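Drinier House residents' meeting, October
Held in the ground floor laundry room, started late, 7:10 pm
13 present, quorum OK

Last minutes: read, approved. One fix, the dryer quote was from Lurnov, not Gindovitz. Gindovitz only does the floors.

Fabric and linens
Long discussion, most of the evening. Shared linen closet on 3 is full again. Flat sheets mixed in with curtains, curtains mixed in with tablecloths from the summer supper. Agreed to sort by type first, then by size. Anything torn goes in the rag bag. Request that people fold before putting things back, and teh big pieces be folded by two people.

Question whether the old curtains are worth keeping. Split on this. Some want them for the basement windows, some want them gone. Left open. Whoever wants curtains should measure their window and put a note on the closet door before next meeting.
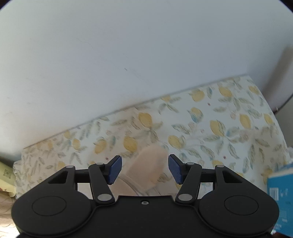
2 min read

Marking: cloth tape and laundry pen, building sets only. Personal stuff stays out of the closet, second time we've said this. Tape to be bought from Altıntaş on the corner, up to $50 from the house fund. Approved, one against (wants iron-on labels).

Washers
Left machine still walking during spin. Lurnov came, leveled it, bill was $109. Paid. Walking again since. Call them back, shouldn't be charged twice. Until then no heavy blankets in the left one. Sign to go up.

Lint: please clear the screen after every load. Came up last time too.

Floor
Gindovitz can reseal the laundry floor but needs the room clear for 3 days. Complaints about timing. Ask if they can do it in two halves. No vote.

Other business
Lost and found box overflowing, mostly single socks. Out by end of month or donated.
Folding table wobbles, needs a shim.
Hours on the door are wrong, should say closes at 10 pm. Fix it when the washer sign goes up.
Somebody asked about drying lines in the yard, moved to next agenda, ran out of time

Closed 8:35 pm. Next meeting same room, date to be posted by the mailboxs.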